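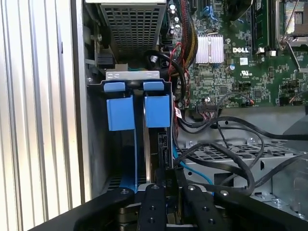
The right arm's gripper reaching toward the hard drive carrier, with the two blue tabs ahead of the fingers.

Lostetti Robotics Club
Minutes of the meeting held Tue 14 January
Chair: Vratislav Jireš
Teams represented: Guta (arms and control), Zelenák (fixtures and printing), Farnar (log and scoring)

1. Minutes of the last meeting
Approved with one fix. The spare cable order was for Zelenák, and Guta had been written down by mistake.

2. Teardown project, where we are
Most of the evening went on this, and happily so! For the new members: our entry for the July meet is a two-arm teardown of a desktop computer. The arms have to take parts out of an open tower and set them down in a fixture without a human hand touching anything. Parts on our list are the processor, one memory module and the hard drive in its carrier. Points for each part, extra points for the order, and points off if a cable gets yanked.

Vratislav said the project is further along than he dared to hope in the fall and thanked everybody who came in over the break. The log now stands at 129 practice runs. Farnar has typed up every one of them, including the bad ones, and the bad ones make great reading (run 6 is a special favorite).

3. Report from Guta
The hard drive is the hard part, and also the part everyone wants to work on. The blue tabs on the carrier sit close together with only a narrow gap between them, so the fingers have to come down straight. Coming in at even a small slant puts one finger on top of a tab. Guta has slowed the last bit of the approach and the difference is huge – drivers say they can now line up by the wrist camera alone for that stretch.

Cables were discussed at length. There are loops of black data cable right next to the drive and a light blue one running across toward the finger. One side wanted to tie them all back before the run. The other side pointed out that the rules say the computer goes in as it comes. Read the rule out loud, twice. It does say that. Cables stay where they are, and Guta will work out a path that comes in from above.

Question from a new member: why two arms if only one goes for the drive? Answer from Guta: the second is for holding the case steady and for passing parts, and we want both of them moving at once by the summer.

4. Report from Zelenák
The new fixture plate is printed and on the table next to the case.
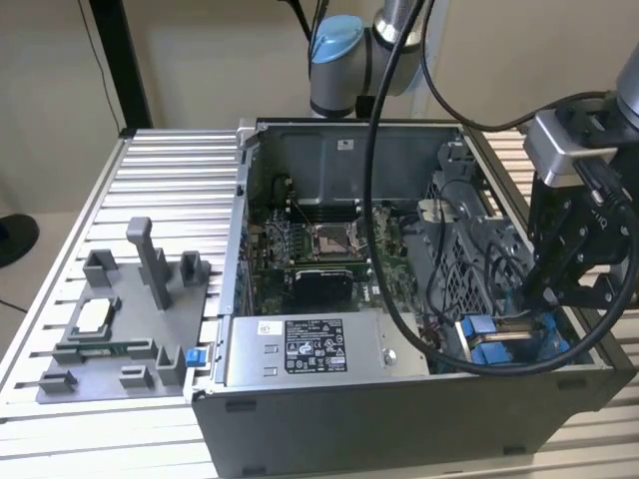
The processor gets its own pocket near the front, and the memory module lies in the long slot just in front of that. Zelenák would like the slot a touch wider at one end so the module can go in without perfect aim. General agreement. The tall post in the middle was praised for being stiff and criticized for being right where people want to swing the arm. Zelenák will print a shorter one so we can try both – the plate itself stays as it is.

Somebody asked for color coding on the holders. Zelenák is open to it once the shapes are settled.

5. Report from Farnar
The scoring sheet has been rewritten and now fits on one page. Each run gets a line for the part, the driver, the result and anything odd. Please write the odd things down! A note saying "finger slipped off left tab" is worth far more than "failed."

Farnar also reported the club balance at 1,272 after the filament order. Enough for new finger pads if we want them. Voted yes, all in favor.

6. Practice slots
Three slots a week from now on, one for each team, with the other teams welcome to watch. New members should sit in on at least one before driving. Whoever has the last slot puts the processor back in its pocket and leaves the side panel off.

7. Actions
Guta: approach path from above for the drive carrier, shown at the next meeting.
Zelenák: shorter post, wider slot end.
Farnar: order finger pads, put the new scoring sheet by the table.
Vratislav: write to the July organizers and ask if a carrier that comes out with its cable still attached counts as a cable fault.

8. Any other business
The T-shirt question came up again and was put off again. A few people stayed afterward to try the slow approach for themselves, and Farnar kept the log open for them.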